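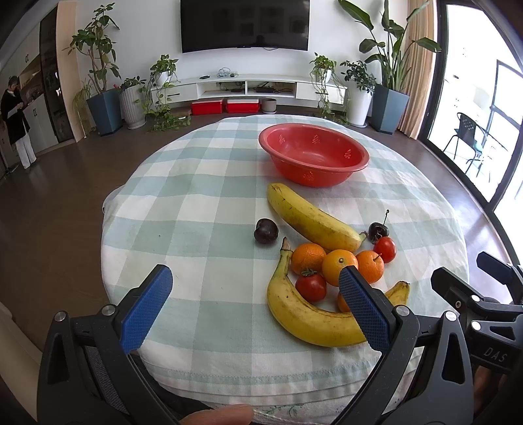 Objet du ticket : nappe de table ronde, tombé irrégulier et plis persistants après lavage. Le client signale que la nappe à carreaux vert pâle et blanc, référence Orbán ronde avec sous-nappe fleurie, ne retrouve plus sa planéité depuis le deuxième lavage. Sur la photo jointe, un pli dépasse au bord gauche du plateau, le tissu présente des ondulations souples et l'on distingue, sous l'ourlet, le motif fleuri pâle à petites feuilles vertes. Les fruits et la passoire rouge, vide, sont posés directement sur le tissu. Demande du client : déterminer s'il s'agit d'un retrait du textile, d'un défaut de coupe ou d'un problème de pose.

Statut : résolu
Priorité : basse
Ouvert par : client, formulaire Jonico
Suivi : Tsutomu Ebihara, support textile
Produit : nappe Orbán, sous-nappe Osska
Support : table ronde Flevwood, plateau verni

Message initial du client

Bonjour. Nappe achetée en octobre, lavée deux fois. Avant le premier lavage elle tombait droit sur tout le pourtour. Maintenant elle remonte d'un côté et tourne sur le plateau dès qu'on déplace quelque chose de lourd. J'ai essayé de la lisser à la main, le pli de gauche revient. La sous-nappe a été lavée avec. Essorage à 800 tours dans les deux cas, séchage sur fil. Est-ce que je dois la renvoyer ?

Réponse du support, 22/12/2024

Merci pour la photo. Elle ne permet pas de mesurer un retrait. Avant tout retour, effectuer les relevés suivants, nappe à plat sur le sol, sans tension :

1. Diamètre dans le sens des carreaux.
2. Diamètre perpendiculaire au premier.
3. Diamètre sur la diagonale des carreaux (biais).
4. Largeur de l'ourlet en plusieurs points.

Indiquer aussi la température du programme et le mode d'accrochage sur le fil. La fiche d'entretien Orbán prescrit 40 °C maximum, essorage modéré, séchage à plat ou plié en deux sur barre large.

Relevés transmis par le client

Sens des carreaux : 1,955 m.
Perpendiculaire : 1,955 m.
Biais : supérieur aux deux autres, mesure instable, le tissu s'allonge dès qu'on tire dessus.
Ourlet : largeur constante, aucune couture ouverte.
Programme : coton 40.
Accrochage : deux pinces, au bord, toujours au même endroit.

Analyse

Les deux diamètres de droit fil sont identiques et conformes à la cote de coupe. Retrait écarté. Défaut de coupe écarté également, l'ourlet étant régulier.

L'allongement dans le biais correspond à une déformation par suspension. Une nappe ronde accrochée par deux pinces sèche sous son propre poids, et les zones coupées en biais s'étirent entre les points d'attache. La déformation se traduit par une ondulation localisée du bord une fois la nappe en place.

La rotation sur le plateau est un second problème, distinct. La sous-nappe Osska est lisse sur ses deux faces et le plateau Flevwood est verni. Sans molleton, l'ensemble glisse.

Procédure proposée

Relaver la nappe seule, 40 °C, essorage 400. Sortir le linge dès la fin du cycle. Étendre à plat sur un drap, remettre les carreaux d'équerre à la main en partant du centre, ne pas tirer sur l'ourlet. Laisser sécher ainsi. Repasser à l'envers, fer moyen, en suivant le droit fil uniquement. Jamais en cercle le long du bord.

Pour la pose : dégager complètement la table, retirer les deux tissus, placer un molleton antidérapant au diamètre du plateau, puis la sous-nappe, puis la nappe. Centrer sur l'intersection de deux lignes de carreaux. Vérifier le tombé en quatre points opposés avant de remettre quoi que ce soit dessus.

Remarque complémentaire : éviter de poser des tomates ou des agrumes entamés sur le tissu. Le jus séché rigidifie localement la fibre et produit des plis qui ressemblent à un défaut de repassage. Utiliser la passoire ou une assiette.

Retour du client

Procédure appliquée, sauf le molleton, pas encore reçu. Le bord ne gondole plus. Il reste une marque à l'emplacement d'une des pinces, visible seulement de près. La nappe tourne toujours un peu.

Réponse du support

La marque de pince s'atténue en général au lavage suivant. Vapeur à l'envers possible, sans appuyer. Pour la rotation, attendre le molleton, ne pas utiliser de ruban adhésif double face sur le vernis.

Retour du client

Molleton posé. Plus de glissement. Pas de retour produit.

Ticket clos. Cause enregistrée : séchage suspendu par pinces, absence de molleton. Fiche d'entretien à compléter avec une ligne sur les formats ronds.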